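Home Tickets Knowledge Base Downloads My Account Log Out

Ticket 795: Stelby wall control turns bathroom fan on at night
Opened by: Tahira Farooqui
Product: Stelby humidity control with Onyeka inline fan
Status: Open, waiting on customer

First message, 26 September 2019

Hi there, I'm hoping somebody can help me, because I've been woken up by my own bathroom fan every night this week and I'm getting cranky!

We have the Stelby humidity control in the wall outside the upstairs bathroom sink area, wired to an Onyeka inline fan up in the attic. Our electrician put both in last spring and they worked great until this month. You'd shower, the fan would come on by itself, it would run for a while and then quit. Lovely. I'd stopped thinking about it.

Now it comes on in the middle of the night when nobody has showered for hours. It runs a good while, shuts off, and then sometimes does it again before breakfast. The green light on the control is lit when it runs, so the control is the one asking for it (it's not like the fan has a mind of its own up there). The house is a two-story with the bathroom at the top of the stairs, and the attic hatch is right outside, so I can get to everything if you need me to look at something.

Settings as they are now: humidity set point 80, run-on timer 30 minutes, sensitivity on the middle notch. I haven't touched them since it was installed. Breaker has been off and on again twice. No change.

What should I try first?

Tahira

Reply from Régis, Stelby support

Hello Tahira, thank you for all the detail. Please switch sensitivity to Low for two nights and leave the set point alone. The control reacts to a fast rise as well as to the set point, and at the middle notch it can be triggered by a small rise. Also please check that the little slots on the front cover are clear of dust and paint. Let us know.
Régis Riviere

Update from Tahira

OK, two nights on Low. First night, nothing, and I got very excited and told my husband it was fixed. Second night it came on again and ran the full timer, twice. So Low helped or it was just luck, and I can't tell you which.

I popped the cover off and it was kind of fuzzy in there, so I went over it with a soft paintbrush. No paint in the slots. The sensor is the tiny white thing with the hole in it, right? I didn't poke it.

One thing I noticed while I was standing there with the cover in my hand — there was air coming out of the hole in the wall. Not a lot, but I could feel it on my knuckles, and it was cool. The box behind the control isn't sealed, there's a gap on one side where the cable comes through that you could put a finger in. Would that do it?

Reply from Régis, Stelby support

Yes, it could. If air from inside the wall reaches the sensor, it is measuring the wall and not the room. Please turn off the breaker, confirm the control is dead, and close the gap around the cable with a little electrical duct seal (the gray putty). No expanding foam in the box, please. If you are not comfortable with this, your electrician can do it in a few minutes. Then run three nights with the same settings.

Update from Tahira

Breaker off, checked it with the little tester pen, putty in. That stuff is so satisfying, like modeling clay for grownups. The draft on my knuckles is gone.

Three nights later: fan came on in two of them. Shorter, I think, but I was half asleep so don't hold me to it. I put a cheap humidity gauge on the shelf next to the control so I'd have something to look at besides the ceiling. Before bed it was sitting in the fifties. When the fan woke me up the second time I went and looked and it was up over 80! So the control isn't lying, the air in there really is damp at night. I apologize to the control.

Which left me wandering around the upstairs at 3 a.m. in a bathrobe trying to figure out where damp air comes from when everybody is in bed. The toilet tank isn't sweating. Nothing under the sink. I felt along the baseboard behind the tub and it was dry. I even went and smelled the laundry, and the laundry smelled like laundry.

The laundry! We moved the dryer to the overnight timer at the start of the month, to get the cheap rate. It kicks on after midnight. I can't believe I typed up this whole ticket without putting that in. Could the dryer be doing it? It's in a closet down the hall and it vents outside through its own duct.

Reply from Régis, Stelby support

That is very useful. Please do three things:

1. Run one night with the dryer off and write down whether the fan starts.
2. Find where the dryer vent and the fan vent leave the house, and how far apart they are.
3. With the fan off and the dryer running, hold a tissue up to the bathroom ceiling grille and see which way it moves.

If the two outlets are close together and the backdraft damper on the fan duct is stuck, the damp air from the dryer can come back in through the bathroom.

Update from Tahira

So sorry for the wait, we had company. Results!

Dryer off: slept like a log, no fan. I did this for two nights to be sure. Then one night with the dryer on, and there went the fan at its usual time. I've never been so happy to be woken up.

Outlets: both on the back slope of the roof, and from the yard they look like they're right on top of each other. I'm not climbing up there to measure. The Arkport roofers redid that side two summers ago and I went back and found their invoice, and there's a line on it for "relocate vent cap," so my guess is one of them used to be farther away. I've left a message with their office.

Tissue: with the dryer running and the fan off, it blew down into the room. Not a flutter either, it stood right out. And the air was warm and smelled like dryer sheets, so I think we have our culprit. With the dryer off it hung straight.

I went up through the hatch and found the damper. It's in a short metal collar a little past the fan, and the flap was standing open with a wad of lint on the hinge side. Dryer lint, in my bathroom fan duct! I cleaned it out with a damp rag and it swings now, though it doesn't fall all the way shut by itself, it stops a bit short. There's a spring on one side only. Is there supposed to be one on both?

Also, while I was crawling around: the flexible duct between the fan and the collar had a low spot in it with a little water sitting in the bottom. I lifted it up and tied it to a truss with a strap. I don't know if that matters but it seemed wrong.

Reply from Régis, Stelby support

You did well to lift the duct. Water in a low spot can also give you a damp reading for hours. The damper should have two springs, and it should close fully under its own force. The replacement is part 262 and it comes with the collar, four screws and a strip of foil tape. I have asked our warehouse to send one, no charge, as the first one was supplied by us with the fan. Please have the roofer look at the distance between the caps all the same. The damper will reduce the problem, but it should not have to work against a dryer every night.

Update from Tahira

Thank you, that's really kind! I'll swap it when it gets here. In the meantime the dryer is back on its old afternoon schedule, so no more midnight fan. We'll live without the cheap rate for a couple weeks.

Arkport called me back. They can come out in October and they think they can move the dryer cap over to the side wall without much fuss, which would be the better fix since the closet backs onto it anyway. They wanted to know if we'd noticed anything on the attic side of the roof. I hadn't, but I'll take a flashlight up with me next time.

A few things I'd like to ask before we close this, so I don't have to open another one:

Once the new damper is in, should I put sensitivity back to the middle notch? On Low it's a bit slow to get going after a shower and the mirror stays fogged until I'm done brushing my teeth.

Is the 80 set point high? My sister-in-law in Plaltatau has the same control and hers is quite a bit lower, but she's in a much drier place and has a little powder room with no tub.

And do I leave the bathroom door open or closed overnight while I'm testing? I've been doing it differently on different nights without thinking about it, and it dawned on me that I may have muddied my own results.

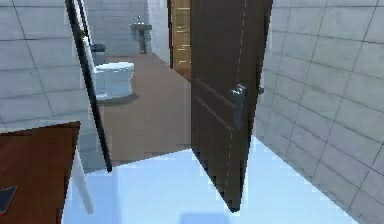 For the next round I'll pick one way and stick to it, and I'll write it on the sheet along with the gauge readings at bedtime and first thing in the morning. If you want the readings in some special format just say so, otherwise you're getting my handwriting on the back of a calendar page. I'll post again when the part arrives and I've had a few nights with the dryer back on the late timer.

Thanks again, Régis. Please leave the ticket open until then.

Tahira

Contact Support | Terms | Privacy | © 2019 Stelby | Back to top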